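Arlow opens its returners' scheme for women going back into tech

I'm Marlene Janssen, I run Arlow, and I'm writing this one myself because I'm far too excited to hand it over! From February we're taking on women who've been out of software or data work for 2 years or more, for whatever reason (children, illness, a parent who needed looking after, plain old burnout).

I had a gap like that myself. I came back to interviews where people talked to the hole in my CV, and I nearly packed it in. So there's no CV stage on this scheme. You send us a short note, you come in for a chat, and if we get on, you start on a Monday with full pay from day one.
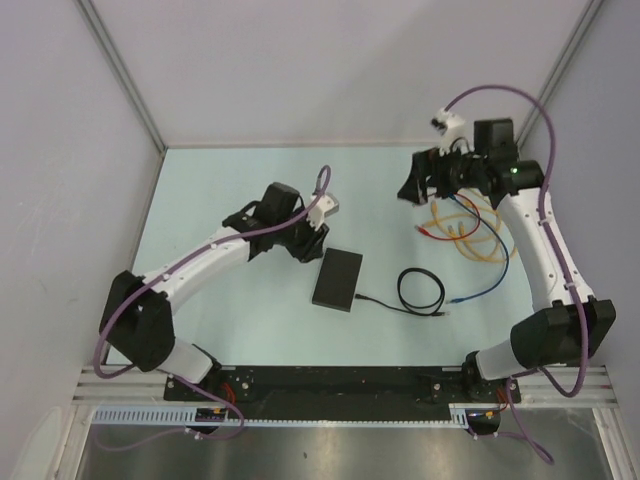 Two robotic arms at a shared work surface.

There are 32 places, split between us and our partners Pralico and Meinecke, and each one lasts nine months. Everyone gets a mentor, school-friendly hours if they want them, and £2000 to spend on any training they fancy.

Lăcrămioara Coman is looking after the mentors. She came back to coding after a long break and now leads our Tilar team, and she's told me she'll be reading every single note that comes in – bless her, I think she means it.

Notes can be as scruffy as you like. Send yours through the contact page on the Arlow website, and put "returners" at the top so it gets to Lăcrămioara.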